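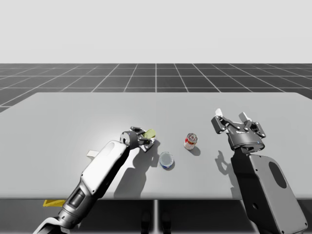
What does the new Pindurel kit cost, and what do you get for it?

The price is 332 pounds a month for a team of up to five, which pays for the simulation software, a library of household objects and help by email. Arms are not included, and buyers who want to move on to real ones will have to find their own.

Pindurel went on sale in August from Tavares, a small software firm that until now has sold mainly to colleges. It lets users set up a pair of arms at a virtual table, put cups, cans and other everyday things in front of them, and try out a task before any money is spent on hardware. The object library has 3739 items at launch, and customers can add their own.

Bernardo Carvalho, who runs the firm, said most of the work over the past year had gone into the way fingers meet objects. "A can is easy to draw and hard to pick up," he said. "Our early versions squeezed things until they shot across the room."

The kit runs on an ordinary desktop computer with a decent graphics card. A set of nine ready-made tasks comes with it, among them passing an item from one arm to the other and clearing a table. Programs can be exported to a controller, though only two makes of arm are supported so far. A third is promised for the spring.

Ryota Hosoda, who teaches at the Broltimis training centre, has had a trial copy for nearly 2 months. He said his students liked being able to start again after a mistake, but found the menus slow and the written guide thin on lighting and camera settings. The centre has not yet decided whether to buy.

A rival package, Flurker, costs less but handles one arm at a time. Tavares is offering a free trial of 14 days, and colleges can ask for a lower yearly rate.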